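About Us

Hi, I'm Jui-lin, and I run a very small travel outfit from the old harbor town of Wendport. If you found us by searching for the Kostotico valley, welcome, you have good taste! If you got here by accident, stay a minute anyway.

I came to Wendport one August with a backpack and a plan to stay four nights. The bus up the valley only ran in the mornings back then, I missed it three days in a row, and by the time I finally caught it I had already rented a room over the bakery on Valentini Street. That room is now our office. It still smells like bread until noon.

My business partner is Alistair Kerr, who grew up two villages over and knows every footpath between the coast and the Dekov pass. I do the bookings, the website and most of the talking. Alistair does the walking, and he draws our maps by hand (I scan them, badly).
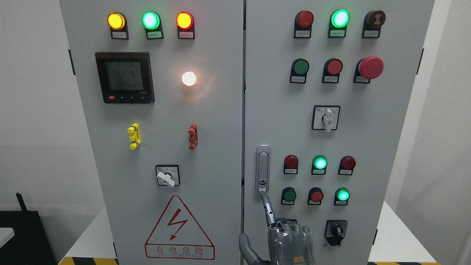
Control cabinet doors, with the yellow, green and red lights lit.

So what do we do? Mostly walking trips, three to six days long, for small groups. The classic route starts at the Wendport fish market, follows the river through the chestnut woods and climbs to the pass at 1235 meters. From up there you get the whole valley on one side and the sea on the other, at least when the clouds behave. The last stretch is steep — I complain every single time — but there's a stone hut with soup at the top, and you sleep in a real bed that night.

We also do day trips for people who would like to see the place without wearing boots. The chapel at Kostotico has 389 steps if you come up from the river side, or there's a perfectly nice road around the back. The Saturday market is worth planning your week around. Go early for the cheese, and bring cash.

The valley itself is older than anybody's records. The upper villages were built by shepherds, and the terraces below them came later, when the monks moved in and decided the slopes would do for vines. Lots of those terraces were abandoned after the railroad went to the other side of the mountains. Some are being planted again now, and on the longer trips we stop at two of them for lunch.

We've taken over 1000 people up the river path since we opened, and the oldest was 83. She beat me to the hut and had ordered for both of us when I got there.

We keep groups to eight. Luggage goes ahead by van, dogs are welcome on the day trips, and we can handle most diets if you tell us when you book. Kids are fine too, though I'd say ten and up for the pass.

If you want to come, or just want to know whether the river path is muddy, write to me through the contact page. I answer in the evenings, usually after eight. Alistair doesn't do email, but he'll talk to you for hours if you stop by the office — the door is next to the bakery, up the green stairs.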